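Frogs after dark: running a listening program with school groups
Speaker notes, Kornbridge session, February 25, 2026
Corey Henare

Wait for people to sit. Play the 20-second clip from the Doolan ponds before saying hello. Let it run out. Then ask for hands: who heard one species, who heard two, who heard three? (Three is right. Most rooms say two.)

OK so, hi, I'm Corey. I run the frog nights at Flandwood with Kane Partington, who couldn't come because somebody has to be there when the school bus pulls in. I'm going to talk about what we do with the kids, what we do with the recordings, and a couple of things we got badly wrong in the first season, and then I'd love to hear what you're all doing, because I know at least two of you have much better ponds than we do.

Quick background. Flandwood used to be gravel pits. When the digging stopped, the pits filled up, the willows moved in, and the frogs came back before anyone had written a plan for them. The first school asked us for a visit in April, which is a great month for frogs and a terrible month for teachers. We said yes anyway. We had one flashlight for every three kids and no idea where to put them all.
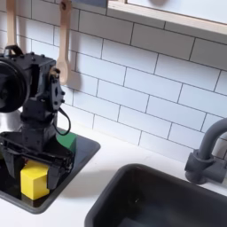 Slide 4: tray, green block, white countertop.

Now, the basic evening. The bus arrives about an hour before sunset. We do the boots-and-bathroom thing, and then we walk the loop in daylight so everyone knows where the soft edges are. I can't say this strongly enough - walk it in daylight! We skipped it once when a bus was late, and I spent the rest of the night fishing one kid's shoe out of the reeds with a rake.

Then we split up. Groups of six work best for us, with an adult each, spaced far enough apart that they can't whisper to each other. Each group gets a listening spot, a clipboard, and one of the Prullar recorders. They sit. They stay quiet for five minutes, which for a twelve-year-old is about a week. And then they write down what they heard, how loud, and whether the calls overlapped.

(Pause here. Ask if anyone uses the overlap scale. If lots of hands, skip the next bit.)

For anyone new to it, the overlap thing is simple. If you can pick out each frog separately, that's a one. If you can still tell them apart but they're talking over each other, that's a two. If it's a wall of noise, it's a three. Kids get this right away. Adults want a two and a half.

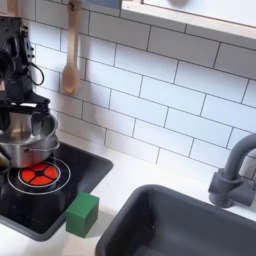 And the reason I like it so much as a teaching tool is that you can't fake it by reading ahead. The kid who always has the answer in class has the same ears as everybody else. We had one boy who hadn't said a word on the bus, and he was the only one in his group who heard the tree frog behind the pump house. He was right, too, it's on the recording. His teacher asked me to send her the file.

Right, recordings. Over the whole project so far the groups have made 3,613 clips, and 2,513 of those are good enough to use. People always ask what happened to the rest. Wind, mainly. Then zippers, then giggling. There is one very long clip of a kid explaining a movie to another kid, and I have listened to all of it.

We used to throw out anything with a human voice in it. Aroha Doolan talked me out of that. If the frogs carry on calling over the talking, the clip still tells you they were there, so now we tag it and keep it. That saved us a big pile of material from the first season. I wish we'd done it sooner, because some of the earliest clips were deleted before I came around.

Next, what went wrong. I promised.

First one: red flashlights. We bought the cheap kind where you slide a red cover over a white bulb, and of course every cover came off. Get the kind that only does red. Spend the money.

Second one: we sent the data sheets home with the teachers to be typed up in class. Lovely idea. We got roughly half of them back, and one set came back laminated. Now the sheets stay with us and the kids take home a copy.

Third one, and this is the big one - boots. We were moving kids between ponds in the same muddy boots all evening. If you care about frog disease at all, and you should, that's a really bad habit. Now every group has its own pond for the night and nobody changes ponds. We scrub and disinfect at the gate going in and again going out. It adds fifteen minutes. The kids like the scrubbing more than almost anything else we do, so build it into the program and let them get on with it.

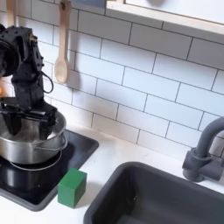 Slide 9: stainless steel pot with the gripper inside the rim.

Money, quickly. The buses are the expensive part, they always are. The recorders were a one-time cost and we've lost 4 of them, all to water. Put them on a lanyard, put the lanyard on the adult. If your school can get the bus covered, you can run the rest of a night like ours for less than you'd think, and I'm happy to share the budget sheet with anyone who asks.

(If short on time, jump to the handling question. It always comes up.)

Do the kids get to hold a frog? No. I know, I know. It's the first thing they ask and the first thing the parents ask. We don't handle anything at Flandwood. It's a listening night, and we say so on the permission form, in big letters, so that it isn't a letdown at the pond. We went back and forth on this for a whole winter, and I still get pushback from people I respect.

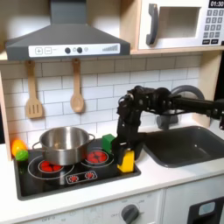

Raelene Gilchrist told me last season that I was being too strict, that one careful look at a frog in a clear tub would stick with a kid longer than any clip, and that she'd seen it change how a whole class behaved near water. I think she's probably right about the kids. I'm still not sure about the frogs, when you multiply it by every group on every night. So I'd like to hear from the room on this one. Give it ten minutes if people want it.

Things to have up front: clip two (the hard one, with the highway in it), spare batteries, the sign-up sheet for the loaner recorders. Fletcher Paewai has the room key and needs it back by five.

If there's time, play clip two and do the hands again.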